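Gestik Shared Workshop
Call for Participants — Bin Picking Build, Autumn Session

Gestik Shared Workshop invites applications from members and non-members who wish to take part in the second stage of its bin picking build. The project concerns a robot arm that picks mixed small objects out of a sheet-metal bin and sets them down again. It is carried out entirely in the workshop, by people working in their own time, under the direction of Vlasta Vondráček and Ghassan Qudah. Seven places are available.

Background

The first stage covered the mounting of the arm, the placing of the bin and the first version of the gripper. The work was done by a small group on weekday evenings and is now complete enough for regular test sessions. The gripper picks simple blocks reliably. It does less well with round, smooth or knobbly items, particularly when these come to rest against a wall of the bin. The second stage will address this, together with the routing of the cables along the arm, which the present group regards as temporary.
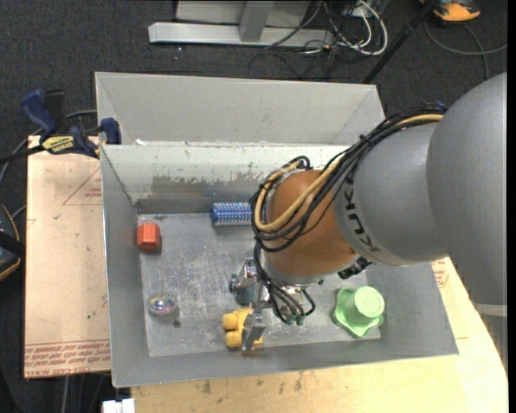
The KUKA arm and gripper over the picking bin, with test objects on the bin floor.

Participants will be assigned to one of the following areas of work. Preferences may be stated in the application and will be respected where possible.

Gripper and fingers. Design, cutting and fitting of replacement fingers, and comparison of finger shapes on the existing set of test objects. Supervised by Panagiotis Živković.

Cabling. Planning and fitting of a permanent cable route from the gripper back along the arm, with enough slack at the joints for full movement. Participants in this area should be comfortable with crimping and labeling.

Bin and surroundings. The bin is at present held with bar clamps. A fixed mount is to be designed and built that allows the bin to be removed for cleaning and put back in the same position.

Testing and records. Running of pick trials, entry of results in the shared log, and upkeep of the object set. No technical background is needed for this area, but careful and regular work is expected. Supervised by Sabina Šindelář.

Requirements

Applicants must be at least 18 years of age and able to attend one evening session of three hours each week for the length of the stage. Previous experience with robots is welcome but is not a condition of acceptance. Applicants for the gripper and bin areas should have used basic metalworking tools before. Those without a current workshop safety card must complete the introductory session before their first evening; it is offered free of charge to accepted participants.

All participants are required to follow the arm procedure, a copy of which is sent with the letter of acceptance. In particular, the arm may be powered only when a supervisor is present, and hands may be placed in the bin only after the supervisor has confirmed that the arm is locked. Loose sleeves, scarves and lanyards are not permitted at the bench.

What the Workshop Provides

Participation is unpaid. The workshop provides tools, stock material, safety glasses and access to the bench on session evenings. Members pay no additional fee. Non-members are asked for a contribution of $72 for the full stage, to be paid before the first session. Applicants for whom this would be a difficulty may request a reduction in their application, and such requests are treated in confidence.

Design files and test results produced during the stage will be shared among all participants and kept in the workshop archive. Participants may use them in their own projects and may be named in the final report if they wish.

How to Apply

Applications should be no longer than one page and should state the applicant's name and contact details, the preferred area of work, any relevant experience, and the evenings on which the applicant is available. Photographs or drawings of earlier projects may be attached. Letters of reference are not required.

Applications may be left at the front desk in an envelope marked "Bin Picking Build" or sent through the contact form on the workshop website. Applicants who would like to see the setup before applying may arrange a short visit with Lok-yiu Kong through the same form — please allow a few days for a reply.

All applicants will be informed of the outcome in writing. A waiting list will be kept in case a place becomes free. Sessions begin in October and the timetable will be sent to accepted participants together with the arm procedure.

Posted July 2, 2019
Gestik Shared Workshop, Project Office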